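3.2 Small personal items on soft surfaces

Small cases with hinged or screw-on lids were treated as a separate class in the household survey. Miyazaki and Onishi had earlier grouped them with cosmetics, but residents in the Timley apartments kept them apart, usually within reach of the pillow. Of the 162 items recorded in bedrooms, 10 belonged to this class.

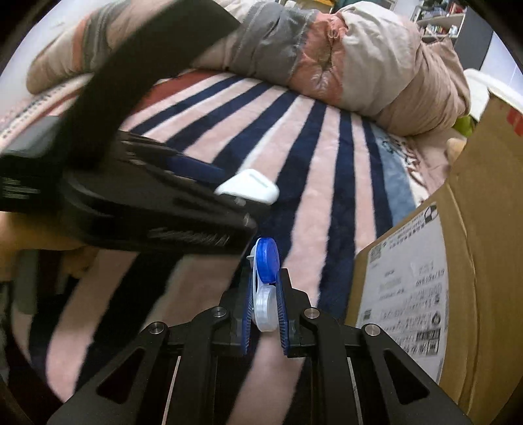
Contact lens cases raised a question of labeling. Residents identified the two wells by color more often than by printed letters, and several said they relied on color before putting their lenses in. The case in Figure 4 follows this pattern, with one cap in translucent bright blue and the other in translucent white. Hattori recommends that color be recorded for each cap separately, and we adopted that practice in November.

The surface on which an item rests also affects how readily it is found again. Plush bedding hides low objects in its folds, and residents reported more losses on beds than on desks.

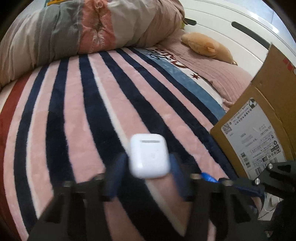

For this reason, the coding sheet lists the bed as a storage place in its own right, with six subtypes according to the covering. Items left there overnight were coded as stored.

Figure 4. Small cases at the bedside.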